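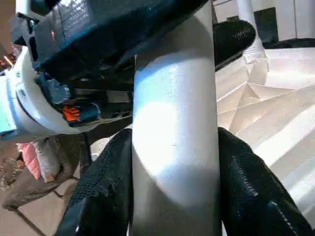 Ticket: Recipe cards print with the last line missing
Product: Zormont Recipe Keeper, desktop version
Status: Solved, leaving open for comments
Opened by: Natsumi Mizuno
Assigned to: Rodrigo Quintana

Natsumi Mizuno wrote:

Hello there, and thank you in advance for reading all of this, I know I go on. I have been using Zormont for years to keep my family's recipes and I love it dearly. I have 1,742 recipes in there now, a good part of them typed in from my mother's cards and my aunt's notebooks, so you can imagine I get a little nervous when something goes wrong.

What goes wrong is this. When I print a recipe on the small card size (the 4 by 6), the last line of the instructions is gone. It doesn't spill onto a second card, it just isn't there. On my plum cake card the last thing it tells you is to lower the oven, and the line about taking it out is missing! On the full page size everything prints the way it should. It started in November, after I said yes to the update. Before that I printed cards all the time for my cooking group and never had a bit of trouble.

I have turned the printer off and on, and I have taken the program off and put it back. I made a backup first, don't worry. My printer is the same old one I've always had and it prints everything else beautifully.

Rodrigo Quintana (support) wrote:

Hi Natsumi, please go on as long as you like, the long tickets are the ones I can usually do something with. And well done on the backup.

Could you try a few things for me, in whatever order suits you?

Open the plum cake recipe and choose Print Preview with the card size selected. Is the last line missing in the preview too, or only on the paper?

In Print Settings, look for a box called "Fit to card" and tell me if it's checked.

Then tell me which typeface your cards use. You'll find it under Card Style, at the bottom.

Natsumi Mizuno wrote:

Hello Rodrigo! I did these with my tea this morning.

The line is there in the preview. Right there on the screen, plain as day, and then on the paper it's gone. "Fit to card" is checked. The typeface says Plostow Book, which I picked out ages ago because it looks a bit like my mother's typewriter.

I also tried it with other recipes while I was at it. The short ones come out fine. My rice pudding is fine, the dressing is fine. It's the longer ones that lose their ending, and the lentil soup lost two lines.

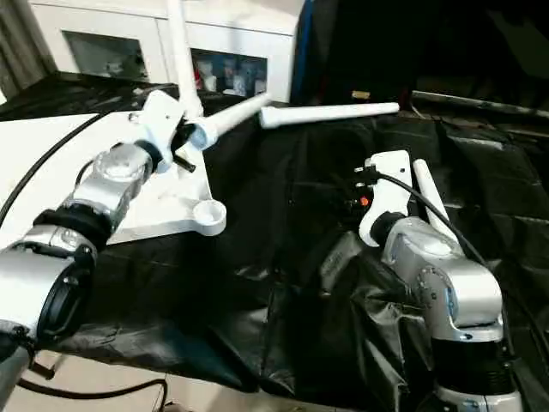

One more thing, in case it matters. Lucía Manzano from my cooking group has the same program on her laptop, and she printed the lentil soup at her house with no trouble at all, every line of it. She said no to the update, so maybe that's your answer. But her cards use the plain typeface that comes with the program, and I thought you'd want to know that as well.

Rodrigo Quintana (support) wrote:

I did want to know that, thank you, and thank Lucía for me too. I set up a card here with Plostow Book and pasted in a long lentil soup (my own, with too much cumin in it) and the last two lines vanished on paper for me as well. So we can stop blaming your printer.

I've passed it along to Fenna Hoekstra, who looks after the printing side of things. While she's looking, here is a way around it that worked on my machine:

Go to Print Settings and uncheck "Fit to card."
Set the bottom margin to 8 mm. It will probably be at zero.
Press Apply before you press Print. If you go straight to Print, the old margin comes back.

If a recipe is too long it should then carry over to a second card, the way it used to.

Natsumi Mizuno wrote:

Well, it half worked! The plum cake is whole again and I'm so pleased. The lentil soup went to a second card like you said, but the second card has only the title on it and then nothing. I did press Apply. I went back and did the whole thing over to be sure, and it came out the same.

I have a get-together coming up and I'd promised everyone a set, 30 cards in all, so if there's some other way I'm happy to try it. I could always write the last lines in by hand, I suppose — my mother would have.

Fenna Hoekstra (development) wrote:

Hi Natsumi, Fenna here. I'm sorry about the plum cake. I have a recipe box at home too and would be very put out.

The new version measures the height of each line using the built-in typeface and then prints with yours. Plostow Book is slightly taller, so by the bottom of a long card the text has run past the edge. The preview draws things differently, and so it looked all right to you. The nearly blank second card comes from the same wrong measurement.

For now, please go to Card Style, choose Line Height, and change it from Automatic to Fixed. Put in 32 and save the style under a new name. You can keep your typeface. Leave Rodrigo's margin as it is and keep "Fit to card" unchecked.

A proper repair is going into the next update. Crescencio Prieto is testing it now on A6 cards as well, where I suspect we have the same thing.

Natsumi Mizuno wrote:

It works!! The lentil soup came out on two cards with every last word, and so did the stuffed cabbage, which is the longest one I have. I named the new style "Mother's cards." The lines sit a tiny bit farther apart than before and I find I like it better, it's easier to read at the stove.

Is it safe to say yes to the next update when it comes, or will it undo my new style?

Rodrigo Quintana (support) wrote:

Safe to say yes. Saved styles are left alone. Once you have it you can switch Line Height back to Automatic if you'd like the old spacing, or leave it the way you have it now. I'll keep the ticket open until the update is out, so just write here if another line goes missing.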